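Studio news: new name and colours for the Skurkum market hall

Since May our studio has been working with the traders of Skurkum on a new identity for their covered market. The old logo was drawn many years ago, and it existed in so many versions that the printer did not know any more which one was correct.

We began with talks. Aileen Lacson spent 2 weeks in the hall and spoke with 50 stallholders and with many of their customers. After this we sent a short questionnaire to the households nearby and received 400 answers. Most people wanted to keep the word "hall" in the name, and almost all of them disliked the brown – this was a surprise for us, as we had planned to keep it.

The new mark is built from the arches of the roof. It works in one colour, so the traders can stamp it on paper bags. For the texts we have chosen the typeface Wieser, which stays easy to read on small price labels. The signs at the three entrances are made by the company Idum, and they are also preparing the hanging signs above the aisles.

The first set of signs was approved on 05/12/2022. The guidelines are written in plain words and fit on a few pages. We hope that the traders will really use them – a thick book would only stay in a drawer.

Our next identity project is for Sonano, a small music school. We will write more of it in the coming issue.
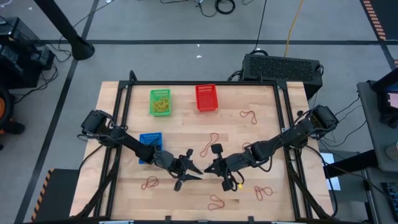
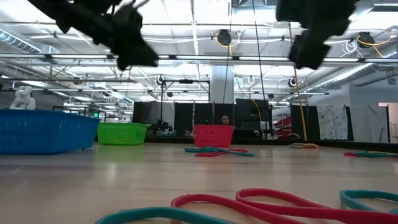

May a trader still use their own logo in the hall?
Every stall keeps its own logo, and the mark of the hall is placed below it in a smaller size.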